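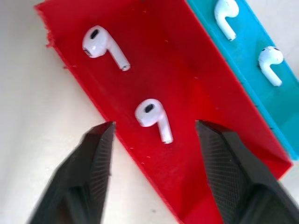 SECTION 2: FINGERS AND WRIST CAMERA

Gripper comparison, Clorkcombe bench. Checked 3/22/26.

2.1 Finger pads: crosshatch clean on both inner faces. OK.
2.2 Tray rim: red tray ragged along one outer edge. Sand before next run. OPEN.
2.3 Tray floor: light specks in red tray. Wipe down. OPEN.
2.4 Wrist view: both fingertips and the target earbud visible. OK. Slight blur on fingers, accepted.
2.5 Cable at right wrist: hangs in a loop along the arm. Clip it short of the second joint. OPEN.
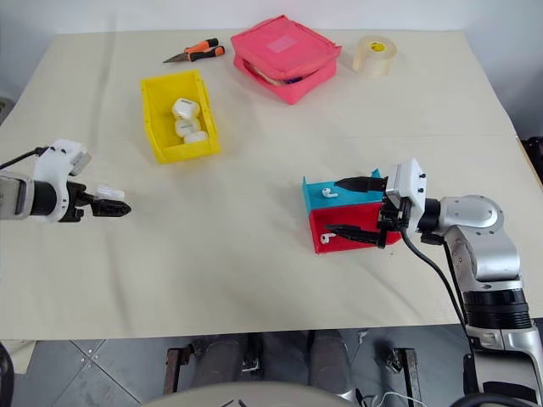

SECTION 3: CONTROLLER

3.1 Stavevine controller, log at 200 Hz. OK.
3.2 Pitkänen pads: 184 cycles logged, limit 700. OK.
3.3 Stop button, both arms. Tested before power-up. OK.
3.4 Repeat 3.2 after pad change.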